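Password manager for a small office, is Killo enough?
Forum: Security and Privacy

Gorazd Trajkovski
We are 11 people at Fellham and until May everyone kept passwords in the browser. I moved six of us to Killo. It works well, but the master password can only be reset by the admin, so by me. Does this mean that I could read their vaults? The help page is not clear on this point.

jverbeke
On the team plan, yes, if recovery is switched on. Look under Policies, then Account recovery. With it off you cannot read anything, but a forgotten password means the vault is lost.

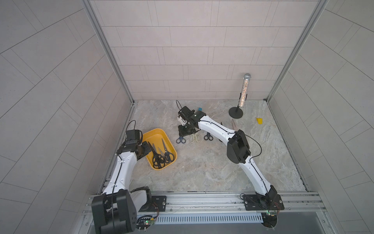
Farquharson would not switch recovery off for a whole office. People forget passwords after every vacation, and then you rebuild 200 logins by hand. Better to keep it on and require two admins.

Gorazd Trajkovski
Two admins is possible, I did not know this. Is it also in the cheap plan?

jverbeke
No, only in the bigger one. And I disagree about keeping it on — one stolen admin laptop and all the vaults are open. Print the recovery codes and lock them in a drawer.

gedix_user
Paper gets lost too. We have 1000 entries in ours and the export file is encrypted, so I save one every month on a separate drive.

Gorazd Trajkovski
Thank you all. I will leave it on for now and ask for the price of the bigger plan.

Jolien Verbeke (jverbeke)
Please check first that your own account has a second factor.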